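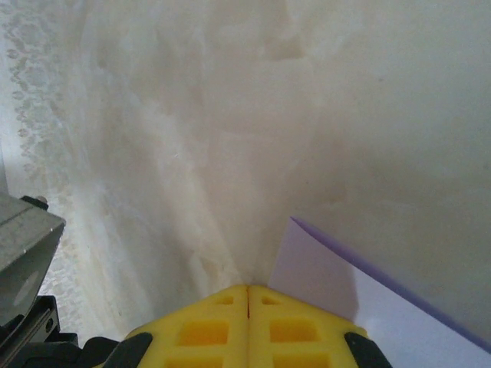 Meenakshi Varma a répondu : Bonjour Nermina, et bravo pour la pose, elle est déjà bien étalée ! Les plis sont plutôt mous, ce sont les plus faciles à faire partir. Avant de parler d'échange, pouvez-vous me dire si la nappe a été lavée, et à quelle température ? Et avez-vous laissé le molleton dessous ?

Ticket 888 – Nappe Flokberg, coloris sable
Statut : résolu
Ouvert par : Nermina Leka
Objet : plis après déballage + différence de teinte ?

Message initial
Bonjour l'équipe Fokitz ! J'ai reçu ma Flokberg et je l'adore, la couleur est exactement celle que je cherchais pour la grande table. Deux petites choses quand même. D'abord, elle reste froissée malgré une nuit entière à plat. Ensuite, j'ai l'impression que le beige est plus chaud au milieu et qu'il tire sur le gris vers un coin, en haut à droite quand je suis à ma place habituelle. C'est un défaut de teinture ou c'est moi ? J'ai posé une feuille lavande dessus pour avoir une couleur de comparaison, c'est aussi le papier que je veux utiliser pour les menus. On reçoit du monde en avril et j'aimerais vraiment que ce soit réglé d'ici là.

Réponse de Nermina
Merci pour la rapidité ! Pas encore lavée, non, elle sort du paquet. Et oui, le molleton Kudia est dessous, celui de 2 mm. J'ai tiré sur les quatre côtés, ça s'améliore et puis ça revient dès qu'on s'appuie dessus. Je n'ose pas repasser, l'étiquette est un peu avare en explications (un petit fer avec un point, et voilà).

Réponse de Meenakshi
Un point, c'est fer doux, vous pouvez y aller ! Voici l'ordre que je vous propose :
1. Retirer la nappe et vérifier que le molleton est bien à plat. S'il gondole, la nappe suit.
2. Humidifier l'envers au vaporisateur, sans détremper.
3. Repasser sur l'envers, du centre vers les bords, vapeur coupée.
4. Remettre en place encore tiède et ne rien poser dessus pendant une heure.
Pour la teinte, regardez la même zone à un autre moment de la journée, puis faites faire un demi-tour à la nappe. Si le gris reste du même côté de la pièce, c'est la lumière. S'il tourne avec le tissu, c'est pour nous et je lance l'échange.

Jeudi 5 mars – Nermina
Alors, compte rendu ! Étape 1 : le molleton avait glissé, il faisait une vague dans la longueur. Je l'ai recalé avec des pinces Brinkmann que j'avais au fond d'un tiroir, elles tiennent très bien. Étapes 2 et 3 faites ce matin, en deux fois parce que ma planche est minuscule. C'est superbe, vraiment. Il reste un pli vers le bout, celui du pliage d'origine je pense, mais il faut le chercher.
Pour la couleur, j'ai fait le demi-tour : le côté gris est resté vers la fenêtre, donc la nappe n'y est pour rien. Et la feuille lavande va tellement bien avec ce beige que j'ai commandé les serviettes assorties dans la foulée !
Une dernière question : est-ce qu'elle rétrécit au lavage ? Il me reste juste assez de retombée côté banc.

Réponse de Meenakshi
Quelle bonne nouvelle, et merci d'avoir tout noté, ça m'aide beaucoup. Oui, elle peut perdre un peu au premier lavage, surtout en longueur. Restez à 30, essorage léger, et séchage à plat ou sur deux fils, jamais au sèche-linge. Pour le dernier pli, repassez-le après ce premier lavage, tant que le tissu est encore légèrement humide.
Je passe le ticket en résolu. Il se rouvre tout seul si vous répondez à ce message.

Nermina
Parfait, lavage prévu ce week-end. Merci mille fois !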